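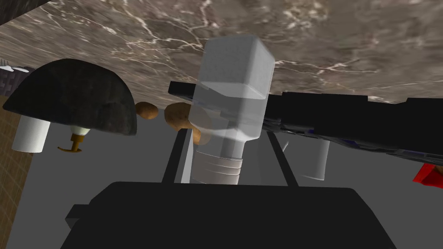 Screenshot: our own practice session, kitchen worktop level, wrist view

Cistix simulator, club licence: a review after a term of use
Posted Sunday, November 13, 2022

I help to run an after-school robotics club, and I have been promising this review to the other club leaders in our area since the summer, so apologies to everyone who has been waiting while I fiddled with it. We meet in the food technology room at Arnen, we have 15 members this year (our biggest group yet!), and we own exactly one real arm, which is a lovely thing but does mean a great deal of queueing. Cistix was bought to cut the queue. It lets each pair drive a simulated arm on an ordinary school laptop, and the program they write can then be carried over to the real one with a bit of tidying.

Setting up took me most of a wet Saturday. The installer is fine, but the licence key has to be typed in on each machine separately, and our laptops have the kind of keyboards where the zero has been worn away by generations of thumbs. Once it was in, though, it stayed in, and we haven't had a single machine forget its key.

The club works through the kitchen pack, and I can't praise it enough. The members get a worktop with food and household bits on it and have to write a program to pick things up and put them somewhere sensible. The frosted bottle is the one they argue over. It has a chunky squared-off cap and a ribbed neck, and you can see a bit of potato through it, which caused a very good conversation about how a camera is supposed to decide where one thing stops and the next begins. I had planned a talk on that subject for December and they simply had it without me, over the biscuits.

The view from the gripper is the best feature by a long way. Beginners always want the grand view from across the room, and then they can't understand why they keep missing. Put them behind the two fingers and they start to think about the approach, and about what else is close by. The speckly potatoes and the veined marble are nicely done too, and my younger ones care about that sort of thing very much.

Now for the grumbles. The scenery can be a bit of a jumble, and some of the shapes are hard to put a name to from close up, so I'd love a button that labels everything for new starters. Saving is clumsy. Each attempt is kept as a separate entry with no way of deleting in bulk, and by half term our shared folder had 2,778 of them in it, nearly all called "attempt". The help pages are thorough but written for grown-ups who already know the answer, and I ended up making my own crib sheet, which I'm happy to send to anybody who asks.

We did look at Luo before choosing. It is prettier and has a friendlier block editor, but the club version wanted a steady internet connection, and our room is at the far end of the building behind a very thick wall. If your wifi is good and your members are under ten, I would try that one first.

For everyone else, Cistix has been money well spent. We are using it to get ready for the Fakard schools challenge, where the pick-and-place round is marked out of 96, and every pair now has a program they can call their own. I shall be renewing, and writing very politely to ask about that delete button.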